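Labeling rules for refurbished computers: what sellers in Brernville need to change

The Brernville Office of Consumer Trade published its revised notice on secondhand electronics on July 25, 2018. The notice covers desktop computers, servers and separately sold parts. It replaces the version issued in June and applies to stores, market stalls and online sellers with a registered address in the district.

Under the revised text, the word "refurbished" may be used only where the seller has tested the item and kept a written record of the test. Items sold without a test must be marked "used, untested" on the shelf label and on the receipt. The two terms may not be combined. The record must show the serial number, the date of the test, the parts replaced and the name of the person who signed it off. Records are to be kept for 40 months.
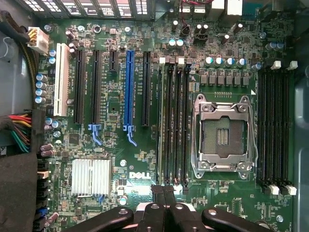
Róisín Hegarty asked whether a seller who replaces a single memory module has to issue a new record for the whole machine. The Office's written answer is that an added line on the existing record is enough, provided the line is dated and signed.

Manufacturer names may still appear on labels where they identify the original maker. They may not be printed larger than the seller's own name, and the phrase "factory certified" is barred unless the seller holds a current letter from the maker. Flanagan, the wholesaler on Skundgate, has withdrawn 936 printed labels that used the phrase and is accepting returns from its trade customers.

Processors and memory sold outside a complete machine need a label on each unit or on its sealed bag. A label on the outer carton alone does not meet the rule.

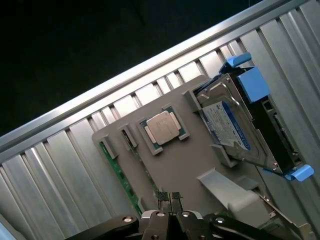

Penalties and deadlines

A first breach brings a written warning and 8 working days to correct the label. A second breach within 6 months is referred to the licensing desk at Treltstead, which may suspend the seller's permit. Stock already on display must be relabeled before the next permit renewal. Questions on the notice go to Deolinda Coelho at the Office, in writing, with the permit number in the subject line.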